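Gripper closes past the cube in sim, cube just hangs there

Asked in: Home builds > Arms and grippers
Tags: simulation, gripper, contact

I'm building a two-finger gripper in my garage on a Zanetti arm kit. Before I cut the real fingers I want the grasp working in Gresto. The cube spawns between the fingers and I step the sim, but it doesn't fall. When I send the close command the fingers go straight through it. Friction is set to 5 and I have tried 7. Time step is the default. What am I missing?
- Gönül Öztürkmen

3 answers

Answer 1
Turn friction way up. I use 800 for everything and never had a problem.

Answer 2 (accepted)
Friction won't help if there is no contact in the first place. An object that neither falls nor collides is usually loaded as visual only. Open the cube file and look for a collision block. If you only have the mesh and the texture, the physics side doesn't know it exists. Add a box collider the same size as the mesh, give it a mass, and make sure the "fixed" flag is off. Then do the same check on both fingertips.

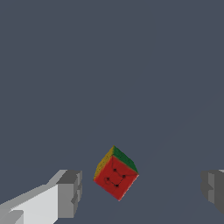
Collider tests go faster if you strip the world down first. My own test file has no table or floor in it, only the fingers and the cube with a different color on each face you can see, red, green and yellow. With the colors you can tell which way it turned when a finger catches a corner. Leave a gap on both sides at the start - if the shapes overlap on step one, the solver may throw the cube out.
- Heledd Parri

Answer 3
Same thing happened to me in April. Mine was units. Mesh was in millimeters, collider in meters. Fixed at line 689 of the export, yours will be different.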